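Subject: Re: [reuse-packing] Basket to tote, small grocery orders
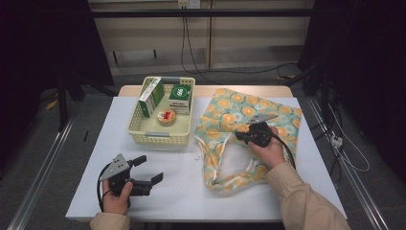
Basket on the left, tote laid flat on the right, two boxes and a tin to go in.

On the September thread, Dima Darwish wrote:
> We have 200 of the Trillell totes on order and I still don't
> have an agreed packing method for the small orders. Does the
> bag get opened and stood up first, or packed lying down? Also,
> can the tin go in with the boxes or does it need a sleeve?
> The Tullis branch says one thing and Silier says the other.

Dima,

Packed lying down works for orders of this size. Unlined cotton won't hold itself open, and with one person packing, a hand is lost to keeping the mouth up. My order of work:

1. Basket to the left of the bag, handle bar on the near side.
2. Bag flat, handles towards the packer. Smooth out the body of the bag but leave the handles alone.
3. Lift the upper layer at the mouth and slide the larger box in, long side against the base seam.
4. Second box beside it, same orientation.
5. Tin last, lid up, in whatever gap is left.
6. Take both handles together and stand the bag up.

No sleeve for the tin. A small round one will roll if it gets onto its edge, but between two cartons it has nowhere to go. Glass is a separate matter and I would keep it out of the totes altogether.

On baskets, I prefer the perforated plastic ones to the solid tubs. Crumbs and grit drop through, and they rinse clean. The drawback is that thin packets catch their corners in the holes – put those in a tray.

Stock numbers, as you asked: the storeroom sheet has 22 baskets at Tullis and 50 at Silier. Bondarchuk shows 3,886 bags, but that line lumps paper in with cloth and I would not plan from it until it is split.

One thing still open is handle length. The long loops are good over a shoulder and a nuisance on a bench, where they get under the basket. If the supplier offers a shorter colour-matched handle I'd like to see a sample before the next order.

Comments on step 3 welcome, particularly from anyone left-handed.

> Also is the table height fixed?

At Silier, yes. Tullis has the adjustable legs.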